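Does a white table help? Looking again at the Flavden advice on colour and contrast for the shared snack and play table

Second-year project report, Product and Interior Design
Imrie College
Submitted Sep 15, 2023
Word limit: 3000

Summary

The Flavden guide for small playrooms says that a shared table should be plain white, so that whatever is put on it stands out and gets used, eaten or put away sooner. The advice is repeated in the Studa catalogue almost word for word. I set out to see whether it holds for an ordinary mix of snack things and toys. I collected 48 response sheets over 2 sessions. My view at the end is that the advice is partly right about strongly coloured toys, doubtful about pale crockery, and unsupported where it talks about tidying. The study was small and I would not want anyone to buy a table because of it.

1. Background

Flavden is a short guide, given out on our course in March as background reading for the small rooms module. Most of it is sensible and dull (rounded corners, somewhere to hang a cloth). The part I objected to was the page on surfaces. It says white tabletops "make every object visible" and that visible objects "get tidied". There is no source for either statement. When I looked for one I found the Studa catalogue, which says the same and points back to Flavden, so the two are propping each other up.

There is a weaker version of the claim that I think most people would accept. A dark blue brick on a white table is easy to see. The trouble is that the things people really put on a shared table are a mixture. Some of them are bright, but a good many are white or pale, or have white parts, and it is not obvious that a white table does these any favours.

I also had doubts about the word "tidied". Seeing a thing and moving it are separate, as anyone who has shared a kitchen knows. I have been able to see the same pan for a week.

2. The table and the room

The table has a smooth white top and stands against a wall of large pale tiles. I measured the top at 625 mm from front to back, a bit shallow for eating and drawing at the same time but fine for one or the other. The light in the room is soft and even. This matters more than I expected when I wrote the plan. With soft light you do not get hard-edged shadows, and a hard shadow is one of the main things that tells you a pale object is sitting on a pale surface.

The tiled wall was a problem for the method. Flavden assumes the table is the light thing in the room and the rest is darker. In our room the tiles are a light grey-white, so a person sitting down sees pale wall above pale table, and only the edge of the tabletop and the grout lines break it up. I thought about hanging a sheet of grey card behind the table and decided against it. Most tiled rooms are like this, and if the advice only works with grey card behind the table then the guide ought to say so.

3. The objects

I wanted things that would turn up on such a table anyway, and I wanted a spread from pale to strong colour. The crockery was a round, shallow plate in light blue plastic with a raised rim. The food side was represented by a dessert. For toys I used a yellow chick sort of character on a white wheeled base, plus some plain wooden blocks and a felt ball from the college store.
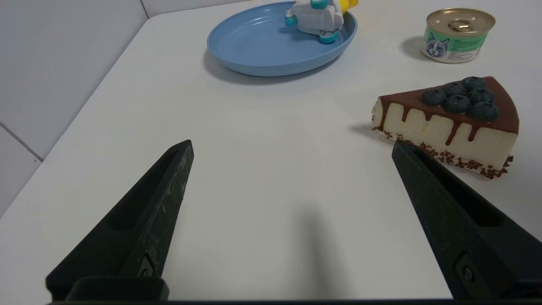

Figure 1. The light-blue plate and the dessert on the white tabletop, tiled wall behind.

The plate was chosen as the awkward case. Light blue is a common colour for plastic tableware and it comes up in the Flavden pages as a "calm" colour, with no mention that calm colours and white tables might cancel each other out. In practice the raised rim did a lot of the work. Several people mentioned the ring pattern inside the base as the thing they noticed, and the colour hardly came up.

The blocks were dropped after the first session. They rolled about, people played with them, and the sheets from that part were mostly jokes.

4. Method

People sat at the table, looked down when asked, looked away again, and then wrote on a sheet which objects they had noticed first, which they could describe from memory, and which (if any) they felt an urge to move. The last question was my attempt at "tidied". I know it is a weak one. Feeling an urge is not the same as getting up, and a person who has just been asked whether they feel an urge to tidy will quite often decide that they do.

The second session used the same sheet with the order of the questions reversed. I did this after my tutor group pointed out that asking about noticing first probably primed the answers about moving things. They were right to raise it. The answers on moving things changed noticeably with the order, and this alone makes me suspicious of any neat result on tidying, mine included.

All those taking part were students or staff at Imrie. None of them were children. The Flavden guide is about playrooms, so this is a serious gap and I come back to it below.

I did not put the two sessions into a single table of results. The layouts were different and adding them up would have given a figure that looked firmer than it is.

5. What the sheets said

The yellow toy was the object most often written down first, in both sessions. On this point Flavden is fair enough. Strong yellow on white is hard to miss and the glossy plastic picks up highlights, so it draws the eye from most seats.

What interested me more was how badly the lower half of the toy was described. People remembered "a yellow chick" or "a duck" or, once, "a lemon with wings". They were much less sure what it was standing on. The base is white and so is the table.
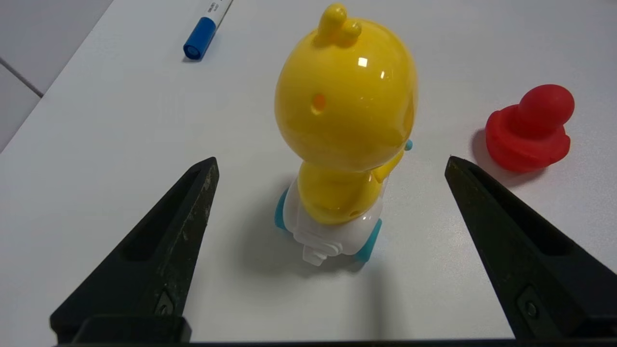 A few sheets gave the wheels their own line, as if they were separate from the rest, and turquoise is easy enough to pick out on white. The white part between them was left out more often than not. One person drew the toy with wheels joined straight on to the bird. If the claim is that white makes every object visible, then this is a fairly plain case against it: half of one object was visible and the other half had gone into the table.

It also depends on where you sit. From behind, the toy shows the back of its head and the ribbed rear part of the base, and the grooves in that part give the eye something to hold on to. I had expected the back view to do worse. I did not plan for this and can't say much about it beyond the fact that grooves and ridges seem to help pale plastic in the same way that the rim helps the plate. Small details such as the light-blue knob at the side of the head went unrecorded on nearly every sheet.

The plate came somewhere in the middle. The dessert I would rather leave out of the argument. People notice dessert. Putting food in a test about colour contrast was a mistake in the design and I should have seen it at the planning stage.

On tidying, I have nothing that supports the guide. The object people most wanted to move was the plate, and the reason given was usually that a plate belongs somewhere else. The toy was noticed first and mostly left where it was in people's minds. Some wrote that they wanted to push it along. I suppose that is a form of moving it.

6. The comparison surface

For the second half of each session I had hoped to swap the table for one in mid-grey. The college does not own one. I covered the top with a sheet of Keltex, a grey vinyl we had left over from the first-year flooring exercise. It would not lie flat at the corners and people commented on the corners more than on the objects. The white base of the toy was better described on the vinyl, and the light-blue plate was about the same. I give this for what it is worth. A curling sheet of vinyl is not a fair rival to a proper tabletop, and a reader who wants to defend the white table could throw this section out with good reason.

7. Problems with this project

The sample was made up of adults who mostly knew what my course was about. Some of them had read Flavden. Sitting still and looking at a table when told to is a long way from what happens at snack time.

I did not check anyone's colour vision. I should have done, given the subject.

The light never changed. Under a strong lamp, or with sun coming across the table, shadows would be sharper and pale things might do much better. It is possible that the writers of the guide were thinking of a sunny room all along.

I also came to this wanting the guide to be wrong. I have tried to be fair to the yellow toy result for that reason.

8. What I would tell someone choosing a table

Choose white if you like it and you don't mind wiping it. Do not expect it to show up pale plates or toys with white parts, especially in a room with pale tiles and soft light. If finding things matters, look at the things you already own before you look at tables. Rims, ridges and grooves seemed to count for more than I had allowed for, and neither Flavden nor Studa mentions them.

As for whether a white table gets anything put away, I would want to see a room watched over several weeks, by a person who is not selling tables, before I believed it. I have asked if the second part of this project could be run that way next year, with a real grey tabletop this time. The Keltex has gone back in the store.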